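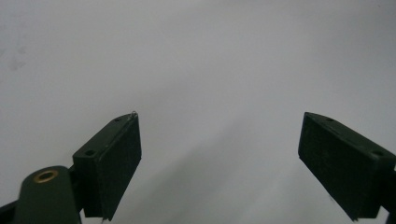 Why Do We Wipe the Table First?

Before a class begins any craft or cooking activity, the work surface must be clean. A table can look clean and still carry things too small to see, such as germs, tiny crumbs and grains of dust.

What is dust made of?

Dust is a mixture. It contains threads from clothes, bits of soil carried in on shoes, and flakes of skin. It settles slowly on every flat surface, day and night.

Why are pale surfaces useful?

A dark crumb is easy to find on a gray or white background. On a dark surface the same crumb may be missed. Flour is the opposite - it shows up best on something dark.

How should a table be wiped?

1. Move everything off the surface.
2. Use a damp cloth. A dry cloth pushes dust into the air.
3. Start at the far side and wipe toward yourself in long, straight lines.
4. Rinse the cloth and hang it up to dry.

Pupils should wash their hands when they have finished.

Text: Gönül Yalçınkaya, Clavura Children's Learning Pages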